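Lestell Facilities Helpdesk
Ticket 3416
Subject: Staff kitchen fridge warm in the mornings, alarm not sounding
Site: Dresetow, first floor kitchen
Asset: 1292 (Foulkes upright refrigerator, single door, Premow controller)
Reported by: Nerys Phillips
Assigned to: Liv Bakke
Priority: Normal
Status: Closed, monitoring

Initial report (Nerys Phillips)

The first floor fridge is warm when people arrive and recovers by late morning. Milk has gone off twice. The display on the door reads 4 every time I look at it, including when the inside plainly isn't at 4. No alarm, no fault code. The light works. It has been like this since the start of January, possibly before, as the building was shut over the holiday.

I have moved the milk to the ground floor for now.

Update 1 (Liv Bakke)

Attended site. Display reading 4. Independent thermometer in a glass of water, middle shelf, left for one hour with the door shut: 9. The same test on the bottom shelf gave 8. The unit is running warm and the controller is under-reading.

Checked:
Supply voltage and plug: good. Own socket, no extension lead.
Compressor: runs, normal noise, no short cycling during the visit.
Condenser: moderate dust on the lower fins, brushed and vacuumed.
Rear clearance: 50 mm to the wall, as per the installation sheet.
Door gasket: slip of paper grips on all four sides. One soft spot at the bottom hinge corner, still gripping.
Evaporator fan: runs with the door switch held in. Stops with the door open, as designed.
Setpoint: 4. Differential: factory value.

The fan test was done with the shelves empty. With the shelves loaded as I found them, there was hardly any air coming down past the middle shelf. Noted for later, but a loading problem would not explain the display.

Update 2 (Liv Bakke)

Sensor readings taken from the service menu (hold the lower two buttons for five seconds, step to P2). Air sensor: 4. Evaporator sensor: minus 7. Air sensor unclipped and placed in the glass of water beside the thermometer: 9 on both. So the sensor and the controller input are fine, and the sensor reads correctly when it is somewhere sensible.

Traced the cable. The sensor had come out of its clip on the side wall and was lying behind the rear duct panel, in the stream of cold air leaving the evaporator. The controller was satisfied early and switched the compressor off with the cabinet still warm. The alarm works from the same sensor, hence no alarm.

Clip is cracked. Sensor held in position with a cable tie through the spare mounting hole. New clip ordered.
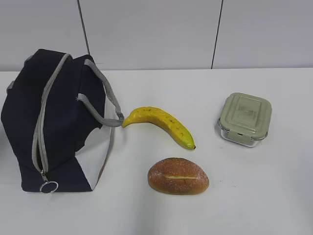
Shelf loading is the second part of this fault. The duct on this model discharges along the back wall and depends on a clear gap behind the food, with the return path at the front of each shelf. Soft insulated bags are the worst load for it. A dark one with the sides bulging and the handle stretched out flat, as here, occupies more of a shelf than the food in it would, and the fabric will lie against the duct outlet if it is pushed to the back. The insulation also slows the food cooling down, so a packed lunch that arrived at room temperature stays closer to it for longer. Lunches should come out of the bag before they go in the fridge. Bananas can stay on the worktop.

Update 3 (Nerys Phillips)

Better, but not right. Thermometer left on the middle shelf overnight as asked. 5 at half past five when I left, 7 at eight the next morning. Door definitely shut, I put tape across it and the tape was intact.

Is it possible it is defrosting too much? There was water in the tray on top of the compressor.

Update 4 (Liv Bakke)

Water in the tray is normal. The amount may not be.

Defrost settings read from the controller: one defrost every four hours, maximum duration 26 minutes, termination by evaporator temperature. The duration is within limits for this cabinet. The history page, however, shows every defrost over the past two days ending on time and none ending on temperature. The evaporator is either not reaching the termination value, or the controller is not acting on it.

Watched one cycle through. The evaporator sensor rose to 3 and then stayed there until the timer ran out. The termination value is set to 12. The installation sheet says 8.

I can't say who changed it. The controller has no user log. The previous service sticker inside the door has no initials on it.

Set back to 8. Next cycle still ended on time, sensor at 3. That ruled out the setting as the sole cause. The evaporator cover was removed and there was solid ice on the lower third of the coil, with the sensor bulb buried in it.
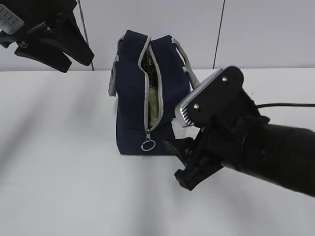 Navy bag on the worktop, front zip partly open.

Update 5 (Liv Bakke)

Unit emptied, switched off and left with the door propped open from Friday evening. Returned Saturday to clean and restart. Notes from the work:

Drain hole at the base of the evaporator was blocked with a plug of label paper and something that had been yoghurt. Cleared with warm water and a drain brush. Water now runs through to the tray.
Meltwater had been unable to leave, so it refroze on the lower coil after every defrost. That accounts for the ice.
Evaporator sensor bulb dried, inspected and refitted in the position marked on the fin block.
Defrost heater resistance measured and within range.
Door gasket wiped down and the soft corner warmed and reshaped. It will need replacing at some point, but not on this ticket.

Restarted at 11:40. Cabinet at setpoint by 14:15, empty. The first defrost ended on temperature, well short of the time limit. 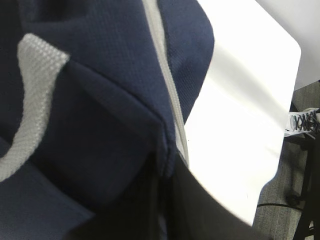
Can the defrost be switched off overnight to keep the temperature steadier?
It can be done in the menu, but the coil would then ice up during the night and the cabinet would be warmer by morning. Leave the interval at four hours.

Update 6 (Liv Bakke)

New sensor clip fitted, cable tie removed. Alarm tested by warming the air sensor by hand with the alarm delay set to zero: buzzer and display code both present. Delay restored to its previous value.

Parameters as left:
Setpoint 4
Defrost interval 4 hours
Defrost maximum 26 minutes
Defrost termination 8
Display source: air sensor

Menu lock is now on. The code is in the site folder under the asset number. 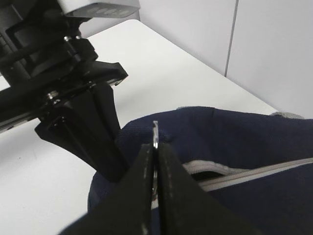 The lock covers the service menu only – the setpoint can still be moved by two degrees either way from the front buttons, and I have left that as it is because the other fridges at Dresetow are the same and the instructions on the wall refer to it. If the setpoint is found at 6, put it back to 4 before raising a new ticket.

Update 7 (Nerys Phillips)

Four mornings of readings at eight o'clock, middle shelf, thermometer in water: 4, 5, 4, 4. The 5 was after a delivery went in late the evening before. Milk is back upstairs.

I have put a line of tape on the shelves to show how far back things can go. Most people are keeping to it. Could we have the drain check added to the regular visit?

Update 8 (Liv Bakke)

Added to the six-monthly visit for this asset and for the ground floor unit, which is the same model. Tape line is in the right place.

Resolution summary

Cause 1: air sensor out of its clip and lying in the supply air, causing false low readings and early compressor cut-out.
Cause 2: blocked evaporator drain leading to ice on the lower coil.
Contributing: termination value set too high, rear of shelves obstructed.
Parts used: one sensor clip.
Outstanding: door gasket, hinge corner, to be quoted separately.

Ticket closed. Reopen if the morning reading is above 5 on two consecutive days.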